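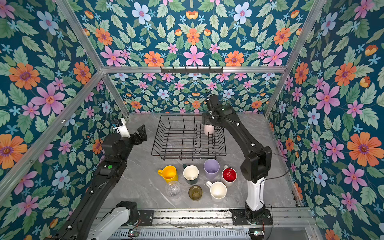 Rhodri Watkins writes the part of a robot's software that decides what happens next. At Ellska he looks after Prosser, the planner that sits between the cameras and the arms, and for most of the past year his test job has been loading mugs into a dish rack.

"People ask about the grasp," he says. "The grasp is fine. Picking up a mug is a solved afternoon. Where do you put it, which way up, and which arm goes first – that's my job."

13 shares

Prosser is built on Wikex, an in-house motion library that an earlier team left behind. Wikex plans one arm at a time and treats the other as a fixed obstacle. Watkins kept it and wrote a scheduler on top. When one arm is over the rack, the scheduler reserves that space and makes the other arm wait outside it.

"It's a lock, same as you'd use for a file," he says. "The first version locked the whole rack. It was safe and very slow. Now we lock a volume around the slot, plus the path out."

The path out was the hard part. Early builds checked that a mug could be lowered into place and forgot that the fingers had to open afterward. With a neighboring mug close by, there was often no room. Since March the planner has solved the release first and worked backward to the grasp. It tries up to 40 candidate poses for each mug and drops any that can't let go cleanly.

Perception has its own list of problems. Clear glass gives poor depth readings, and a handle facing away from the camera may as well not exist. Each arm has a wrist camera, and Watkins uses those views late in the move, once the mug is already in the gripper. The held mug then blocks a good part of the picture, so the software masks it out and matches what remains of the rack against the last clear view.

"You're steering by what's around the edges," he says. "A bit of wire, the mug you already placed. Usually that's enough to correct by a few millimeters." 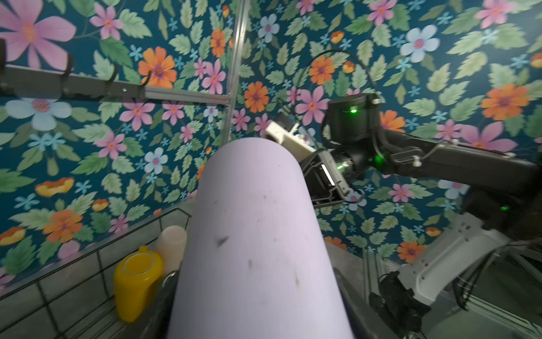

What the logs are for

Every run is replayed overnight in Fludholm, the team's simulator, with small changes to the starting positions. A new build has to get through 1000 replays before it goes onto the arms. Watkins reads the failures over coffee, before 10 in the morning if he can.

"Most are boring. Two arms each waiting for the other, that kind of thing. I'd like the planner to say why it's waiting. At the moment it just stops, and I go digging."

He is writing that message system now. After that he wants to try bowls.

10 comments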